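Plestthorpe Toy Library: progress report to the Onyshchenko Fund
Prepared by Sorcha Ó Dálaigh
26 Feb 2018

1. Where we are

The grant period began in August. The toy library now opens two mornings a week in the hall at Plestthorpe, as set out in our application, and we have kept to those hours apart from one morning lost to a frozen pipe. At the end of the last session 27 families were signed up. Most live within walking distance. We had hoped for more from the Pusum estate, and so far only seven families have joined from there. The bus times do not suit our opening hours and we are looking at moving one session to the afternoon.

2. Loans

We have made 888 loans since opening. Building toys and wooden puzzles go out most often. Dressing-up clothes are borrowed less than we expected and take up a lot of shelf space, so we will not be buying any more this year.

Loans are for a fortnight. Late returns were a problem before Christmas, when reminders were sent by letter. We now send a text message the day before a toy is due and this has helped. We do not charge fines and do not plan to.

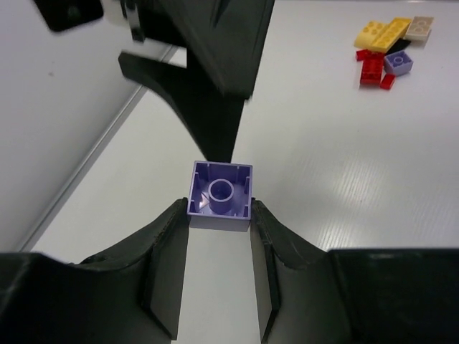
A 2x2 brick in lavender, underside up.

3. Stock and cleaning

Construction sets are the hardest part of the stock to look after. They come back short, or mixed with pieces from another set, and checking them takes longer than the rest of the returns put together. We have stopped lending the largest sets whole. They are now split into smaller bags, each with a card stating what should be in it. Bags that come back short are topped up from a box of spares.

Plastic toys are washed in warm soapy water and left on racks overnight. The hall kitchen is too small for this on a busy morning. We have asked the hall for use of the back sink and are waiting for an answer.
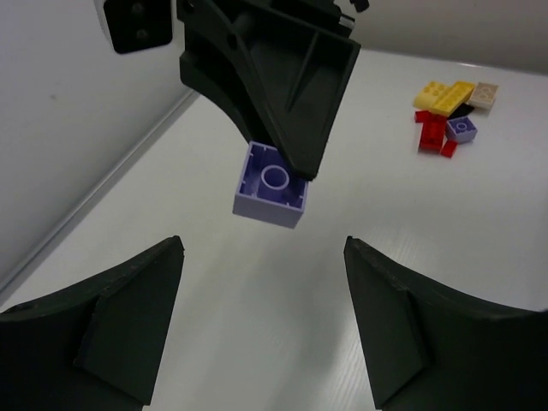 Lavender toy brick, hollow side up, over a white tabletop.

4. Spending

Spending is within budget on every line except storage. The shelving quoted for in the application was no longer sold and the replacement cost more. We covered the difference from the publicity line, where printing came in cheaper than planned. No change to the total is requested.

The loans are recorded in Zemalano, the booking software we bought in the first month. It does the job, but the stock list has to be typed in by hand and we are still behind with the jigsaws.

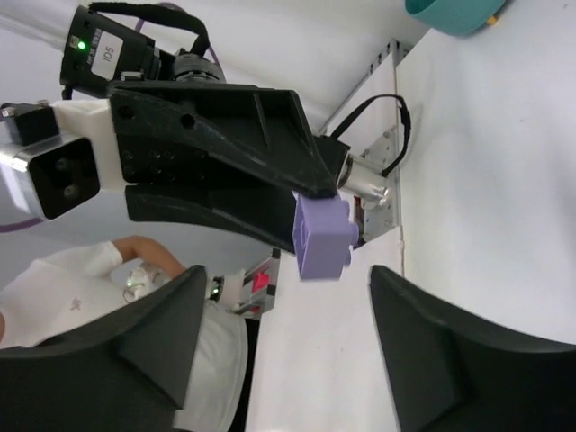
The paper ledger will therefore stay in use until the jigsaws have been entered. After that we will run both records side by side for a month and drop the ledger if they agree.

5. Next period

We will try the afternoon session for one term and report the attendance separately. We also need to renew the hall agreement, and the rent is likely to rise. A revised budget will follow once we have the new figure in writing.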